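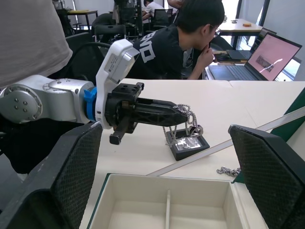 About Protunby

Protunby is a group blog for personal essays and family history. It runs on Torell, a plain-text publishing system, and is edited from Wekcombe. The archive holds 1,452 posts, sorted by author and by year. Comments close after 40 days.

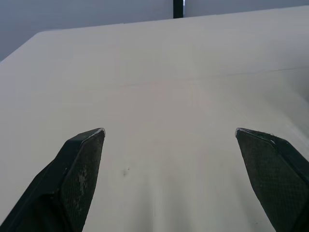 How posts are handled

Drafts are limited to 1,000 words. An editor checks names, dates and links, then returns the file with notes - usually one round. Authors keep all rights and may remove a post at any time. Old addresses are redirected, so outside links still work.

15 shares | 2 comments 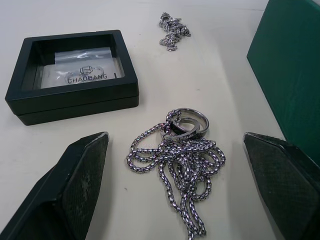
Page maintained by Svitlana Tkachuk
Updated April 4, 2024

The Karimi theme was replaced in October. Posts written under it keep their original line breaks. Footnotes now open in the margin on wide screens and at the end of the post on phones.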